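4.3 Running the Table Demonstration for Visitors

This section applies to open days and scheduled visits. The Calova hand-held grippers are used in pairs by one trained operator.

1. Confirm the group list with Hélène Gosselin before visitors enter the meeting area.
2. Clear personal items from the near side of the table. The plant may remain.
3. Set out the boxes and the folded gray card.
4. Check that the marker on each gripper is firmly attached. 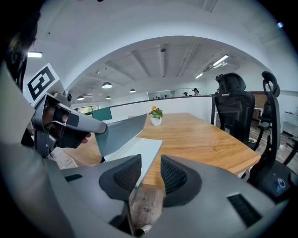 5. Begin with a single slow pass. Explain each movement before making it.
6. Keep the markers uncovered throughout. Sleeves should be pushed back from the wrist if they are loose.

NOTE: A full demonstration lasts roughly 42 minutes, including questions. Visitors often ask to see the card handled a second time; allow for this in the schedule.

CAUTION: Keep fingers away from the jaws while the trigger is being pressed.
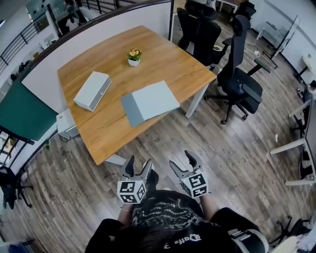

7. Return the jaws to the open position before handing a gripper to a visitor.
8. Limit each visitor to 2 attempts.
9. At the end of the session, enter the group size on Form 131 and return both grippers to the Condari storage case.

Report any loose finger pad to Joris De Haan before the next group is admitted.

Last updated: November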